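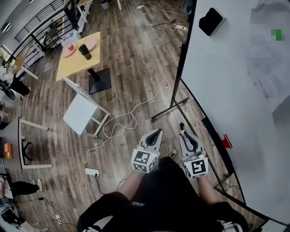

Planning and Budgeting for Hand-Held Gripper Kits: Frequently Asked Questions

Last updated Saturday, March 14, 2026

These are the questions purchasing offices and lab managers send us most often before they order. If yours is missing, write to Sheyla Puma at the Clidness orders desk.

What does a starter kit cost?

The Lalano starter kit is $3,620. It covers one operator: a left gripper, a right gripper, two marker cubes and a carry case. Shipping and sales tax are extra and appear on the quote.

Do I have to buy grippers in pairs?

No. Single grippers can be ordered, left or right. Most tasks people want to record, such as setting a table or moving a cup from one plate to another, go better with two hands, so most quotes are for pairs.

Are the marker cubes included?

Yes, one per gripper. The cube mounts at the base and carries black-and-white patterns on its faces. Replacement cubes come as a set for $300. Budget for one spare set per year if several people share the kit. The patterns stop reading well when they are scratched or smudged.

Do I need a robot arm before I order?

No. Many customers record for several months first and choose the arm later. If you already know which arm you will use, put it on the quote request so we can check the mount. Arms are not sold through Clidness.

How much floor space should I plan for?

One station needs room for a small table and for a person to stand and take a step in any direction with both forearms out. An ordinary office corner is usually enough. Desks and chairs can stay where they are if the operator can get past them.

What else should be in the budget?

Items customers tend to leave off the first request:

Power strips and extension cords
Cable covers or floor tape
A small table at a height your operators like
Props for the tasks (plates, cups, small objects)
A freestanding panel, if you want to divide the space
Storage drives
Operator hours

Operator hours are the largest line for most sites. A new operator takes around 13 hours of practice before the recordings are steady enough to keep.

Should cables be a separate line?

We suggest it. Cords that run across the floor of a recording area are a trip hazard, and operators spend much of their time looking down at their hands. Covers are cheap and your safety office will probably ask for them.

Can we lease?

Yes, through the Tamayo plan. The term is 24 months, with an option to buy at the end. Spare cubes are not part of the lease.

How long is a quote good for?

Until the end of the following month. Prices are reviewed every November, and open quotes are honored at the old price.

Where do we send a kit for repair?

To the Seswood service center. Email first for a return number and pack each gripper in its own slot in the case. Boxes without a return number are held at the front desk until we can match them to an order.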